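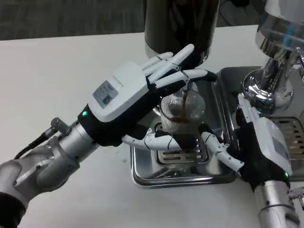
图 3　双臂平台在咖啡萃取工位的作业情形：左右手在滴水盘上合持棱纹玻璃杯，咖啡正流入杯中。

## 4　设备选型与采购预算

### 4.1　选型的任务依据

本研究的设备采购以任务需求为起点。前一节所述的任务集中，咖啡萃取工位对末端执行器的要求最为综合，因而被选作选型的基准任务。图 3 所示为该任务的接取阶段。玻璃杯透明，表面带有细密的竖向棱纹，视觉定位与指面接触均较光滑不透明的容器困难；杯体立于不锈钢滴水盘中央，盘面抛光，反光明显，对深度测量亦构成干扰。双手的手指与拇指从两侧围拢杯体，两拇指的指尖在杯体下方相接近，可供手掌活动的空间因而受到咖啡机冲煮头及其附属格栅的限制。

上述条件决定了三项选型约束。其一，手部须具备独立的拇指自由度，以便在杯体下部形成支撑。平行夹爪虽价格较低、维护简单，但在棱纹表面上仅能提供两处对置接触，杯体重量随萃取过程增加时，夹持力的余量难以保证。其二，两臂的工作空间须在台面中部充分重叠，且重叠区内不得出现腕部奇异位形。其三，手背电子舱的外形尺寸须纳入碰撞模型。在萃取工位，手背外壳与咖啡机部件之间的间隙往往小于手指与杯体之间的调整量，若仅以手指包络计算可达性，所得结论偏于乐观。

选型工作组据此将候选设备限定为带有多关节手指的双臂配置，并对单臂加固定夹具的方案作为对照予以保留。对照方案的设备费用较低，但每更换一种容器即须重新设计夹具，与本研究关于容器多样性的目标不相符合。该方案最终未进入报价阶段，其估算过程仍列入预算档案，以备后续复核。

### 4.2　候选方案与评分办法

进入报价阶段的供应方为 Piltorov、Plillemier 与 Kakakhel 三家。三家均按同一份技术规格书应答，规格书由本单位设备管理部门会同课题组拟定，内容包括机械接口、通信协议、手部可更换件清单、软件许可方式、到货验收条件以及质保期内的服务响应要求。规格书未指定关节驱动形式，亦未对手指材料作出限定，仅规定接触面在湿润条件下的最低摩擦表现和清洁方式。

评分采用百分制，满分 100 分，分为技术、全周期费用、服务与可维护性、软件开放程度四个部分。技术部分依据现场演示与书面材料评定；费用部分以五年为计算期，不单独比较首次购置价。采用全周期口径的理由在于，灵巧手的易损件更换频率远高于机械臂本体，首次报价较低的方案可能在第二年起即产生较高的备件支出。以往若干项目的预算超支，多与此类支出未在立项时列明有关。

现场演示要求供应方在两个工位完成相同的操作序列：取杯、置杯、萃取过程中的扶持、移杯。每家各执行 10 次，由评审人员记录人工介入的情形及其原因。演示所用的玻璃杯由课题组统一提供，供应方不得自行更换，也不得在杯体表面粘贴标记或增摩材料。演示前允许供应方进行一次现场标定，标定时间不计入评分，但须如实记录，并作为后续运维工时估算的依据。

评审中，三家的差异主要体现在服务与软件两部分。Plillemier 的手部模块可在现场由使用方自行拆换，备件按单指供应；Piltorov 的手部须整体返厂，但其返修期间提供替换件；Kakakhel 的报价最低，其运动规划软件以封闭许可方式交付，课题组无法修改接触控制环节。综合得分达到 90 分的仅有 Plillemier 一家，工作组据此提出采购建议，并附不同意见一份。不同意见认为，按单指供应备件固然有利于控制单次支出，但会增加库存品种与标定工作量，应在合同中明确标定工具的归属。该意见已被采纳，并写入合同附件。

### 4.3　预算构成

预算由设备购置、工位改造、软件与集成、备件与耗材、人员培训以及不可预见费组成。其中设备购置费包括双臂本体、左右灵巧手、控制柜与安全装置。左右手须分别列项，因二者的结构件不能互换，备件储备亦须按左右分别计算。

工位改造费常被低估。台面须承受双臂加减速时的动载荷，同时保证清洁便利；滴水盘与咖啡机的相对位置一经标定即不得随意移动，因此须加装定位装置。线缆管理同样应单独列支。沿臂身敷设的外部线缆会随关节运动产生弯折，其走向应在安装阶段确定，并预留检修长度。咖啡机与磨豆设备的电源线、信号线宜与机械臂线缆分开布置，以减少牵绊的风险。

软件与集成费包括任务调度、力控参数整定、视觉标定与数据记录。课题组的任务调度层沿用已有的 Stadia 平台，故本次预算仅计入接口开发费用，未计平台本身的购置费用。需要指出，沿用既有平台虽可节省许可支出，但接口开发的工时不易在立项时准确估计。本研究采取分阶段支付的方式，首期款项对应单臂动作的接通，第二期款项对应双手协同动作的验收，余款在试运行结束后支付。

备件与耗材费按部件寿命与使用强度测算。手指指节、指面包覆层与掌部覆材列为易损件，腕部接头与线缆列为周期更换件，其余部件按故障率计提。与液体接触的工位存在蒸汽与飞溅，掌部覆材的清洗与更换周期应短于干式工位，具体周期在试运行后修订。不可预见费的比例由财务部门核定，不得用于新增任务所需的设备。

### 4.4　采购数量与实施安排

在采购数量上，工作组比较了一次购置与分批购置两种安排。一次购置可获得较优的单价，且便于统一标定；分批购置则可将首批设备的运行数据用于后续规格的修订。鉴于双手协同扶持透明容器的任务尚缺少长期运行记录，本研究采用分批购置：首批购置 2 套，一套用于任务开发，另一套用于重复性测试与备份；后续批次的数量与规格依首批试运行结果确定。

首批设备的合同条款由 Hanna Wieczorek 负责技术审核，商务条款由设备管理部门审核。合同规定，到货验收分为静态检查与任务验收两个环节。静态检查包括外观、铭牌、接口、状态指示与急停功能；任务验收按 4.2 节所述的操作序列进行，并增加满杯移送一项。满杯移送的合格标准以是否溢出为准，不以完成时间为准。验收未通过的，供应方须在约定期限内整改，整改期间不计入质保期。

设备投入使用后，运维工时应纳入年度预算。现有人员编制未包含专职的机器人维护岗位，日常清洁与点检由课题组承担，标定与故障处置由供应方培训后的技术人员承担。培训费用随首批设备一次列支，后续人员变动所引起的再培训费用列入年度运行经费。

### 4.5　预算方法的局限

上述预算方法存在若干局限。首先，评分所依据的演示次数有限，不足以反映低频故障，人工介入的记录亦受评审人员判断的影响。其次，五年计算期假定供应方持续提供备件，若产品线调整，全周期费用将出现较大偏差。合同虽约定了停产前的通知义务，但未能锁定备件价格。再次，基准任务集中于单一工位，所得选型结论对重载搬运或大范围移动操作不具有直接的参考意义。

此外，工位改造费与任务布局关系密切。若更换咖啡机型号，冲煮头的外形与高度随之变化，双手的接近路径须重新规划，相应的标定与验收费用亦将再次发生。后续批次的预算编制应将此类变更单独列为一个科目，并在申请阶段说明触发条件。首批设备试运行期间形成的介入记录、备件消耗记录与标定工时记录，将作为该科目测算的基础数据，其记录格式见附录 B。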